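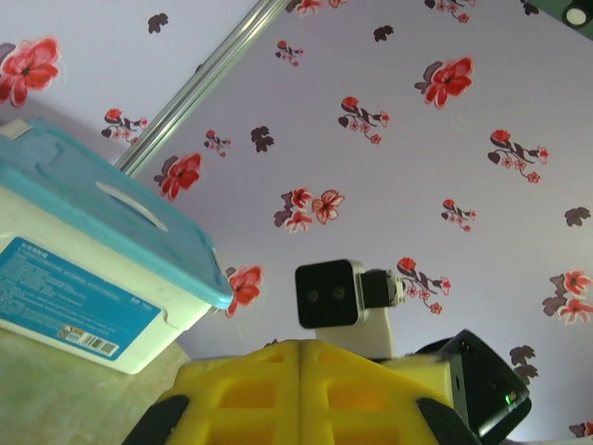 Wrist-view relocalization in Starkuletti: what changed in the March 2023 build

The new build replaces the matcher that Starkuletti uses to recover its wrist pose after tracking loss. The old one compared local features one by one and took the best hit. That works on a cluttered bench and fails on patterned walls. Floral wallpaper is the standard bad case: the same sprig in red and pink and the same dark leaf cluster come up again and again, every copy a valid match for every other copy. A pose computed from the wrong copy has a low residual and looks fine in the log. The planner then acts on it.

Svend Sveinbjörnsson rewrote the matching stage over the winter. Features are now grouped before they are matched, and a group that has more than one good candidate in the map is marked ambiguous. Ambiguous groups still constrain rotation, but they get no vote on translation until at least 2 unambiguous groups agree. In practice these come from objects in front of the wall: the corner of a storage box, the rim of its lid, the edge of a printed label.

Shiny parts needed a separate rule. A metal pole gives a strong straight edge and next to it a highlight that moves with the camera. The edge is kept. The highlight is dropped by a check on how far it slides between two views – crude, but cheap enough to run on every keyframe.

The gripper is masked from the wrist model, as before. The mask now also covers the foam and the finger pieces with a margin of 30 pixels, up from a value that was too tight for anyone whose foam had been replaced by hand. If you have changed the pad geometry, regenerate the mask. The tool for this has moved from the calibration menu to the perception menu.

We replayed 203 recorded tracking losses from the Nolloveck set through both versions. The old matcher returned a wrong pose with high confidence in 41 of them. The new one did so in three, all with the wrist tilted steeply up and little but wall in view. Kirsten Hafstein is looking at those. Her current proposal is to refuse a pose when ambiguous groups make up most of the view and ask the planner for a small downward tilt instead. The Politis planner already accepts such a request. Plaresance does not, and will need an adapter.

Cost: the grouping step adds nearly 1600 lines to the perception module and a few milliseconds per relocalization. Normal tracking is unaffected.

Notes for upgrading:

Old maps load, but carry no group data. Run the map converter once per map, with the robot stopped.

The parameter match_ratio is gone. Files that still set it will produce a warning and the value will be ignored.

Logs now write the ambiguous share next to the residual. Please include both when reporting a bad pose, along with the keyframes on either side of the loss.

The planner tilt request is off by default and will stay off until the May build.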